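Region B disc of "The Trindar Affair" - cropped or not?

kpfeiffer
02/04/2018
Got the Gondix Blu-ray. The sleeve says 1.66:1 but mine measures closer to 1.78:1. Runtime is 8 seconds shorter than the old Manda DVD. Audio is mono, 24-bit, no dropouts.

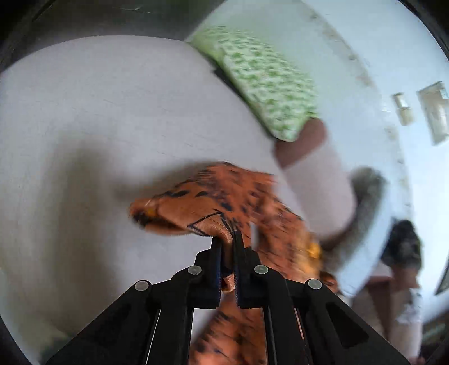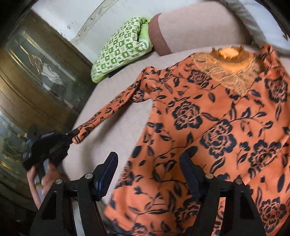
Compared with the DVD, the titles lose a sliver at top and bottom. Reel 3 also looks zoomed. Can anyone check a second copy?

furtado_r
Mine is 1.66:1 with thin black bars at the sides. Check overscan on your TV first.

kpfeiffer
Overscan is off. I measured from a PC screenshot, not the TV.

Zacharias70
Then your player software is scaling. The transfer is fine. The DVD was the one with wrong framing - it was open matte.

ch_tai
Disagree on the DVD. Manda used a 1.66:1 print and the bars were encoded. Reel 3 is tighter on the Blu-ray, and I see it at the 628 second mark of chapter 3 too.

Zacharias70
That shot is an optical. It was always tighter.

kpfeiffer
Reset the renderer and I now get 1.66:1. Reel 3 still looks zoomed to me. I have written to Gondix.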